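## 4. Setting up the student records module in Starkance

This section is for faculty administrators who have already completed the installation described in Section 3. It covers the creation of the academic structure, the transfer of existing student records and the opening of self-service enrolment. Allow one working morning for steps 1 to 8. The transfer itself runs unattended.

**Before you begin**

- Your account must hold the role *Registry Lead*. Accounts with the role *Registry Clerk* can view the set-up screens but cannot save changes.
- The export file from your previous system must be in the Flolevine format, version 2 or later.
- Agree a transfer window with your site contact. For the Andora campus this is Rhodri Wogan; for all other campuses it is Manaia Gilchrist.

> **Caution:** Do not start a transfer while the fees module is open for posting. Payments entered during a transfer are held in a queue and must be released by hand.

### 4.1 Creating the academic structure

1. Sign in to Starkance and select **Administration**, then **Academic structure**.
2. Select **New year** and enter the start month. For most programmes this is September.
3. Add each faculty, using the short code issued by the Registry. Codes have four letters and cannot be altered once a student has been attached to them.
4. Under each faculty, add the programmes and then the modules. Modules shared between faculties should be entered once, under the faculty that teaches them, and linked from the others with **Share module**.
5. Select **Check structure**. Any module without a credit value is shown in red.

**Note:** Programmes that are closing should still be entered if they have students in their final year. Set the status to *Closed to entry*.

### 4.2 Transferring student records

6. Select **Records**, then **Transfer in**, and choose your export file. Files holding more than 900 records must be divided before they are loaded.
7. On the matching screen, compare the columns of your file with the Starkance fields. The system proposes a match for each column. Check dates of birth and previous surnames with particular care, as older exports often place them in the wrong order.
8. Select **Trial run**. The trial run writes nothing to the database and produces a report of rejected records.
9. Correct the rejected records in the source file and repeat the trial run until the report is clear.
10. Select **Transfer**. A full file takes about 12 minutes. The screen may be closed while the transfer is running.

When the transfer has finished, a message is sent to the Registry Lead and to the data protection contact, Ambros Bühler. Keep the message number, as it will be requested if the transfer has to be reversed.

> **Caution:** A transfer can be reversed only until the first enrolment is confirmed. After that point, corrections must be made to each record separately.

### 4.3 Opening self-service enrolment

11. Select **Enrolment**, then **Periods**, and enter the opening and closing times. An opening time of 07:30 is recommended – the overnight backup is complete by then and the support desk is staffed shortly afterwards.
12. Set the place limit for each module. If the field is left blank, the module has no limit.
13. Decide whether waiting lists are to be used. Places released by withdrawals are offered to the student at the head of the list, who has two days to accept.
14. Send the test invitation to yourself and follow the link as a student would.
15. Select **Publish**.

**Note:** Students with an unpaid balance can sign in and view their timetable, but the **Confirm** button is not shown to them. To lift this restriction for an individual, apply to Marcelino Camargo in Student Finance.

### 4.4 Error messages in this section

| Message | Meaning | Action |
|---|---|---|
| Code in use | The faculty code already exists | Ask the Registry for a new code |
| Error 108 | The export file is in an older format | Export again as Flolevine version 2 |
| Period overlap | Two enrolment periods share a time | Amend the later period |

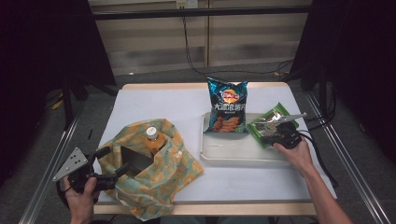
**Can a student's programme be changed after enrolment has been confirmed?**

The Registry Lead can change it from the student's record, using **Transfer programme**. Modules common to both programmes are kept, and the remainder are returned to the student for a fresh choice.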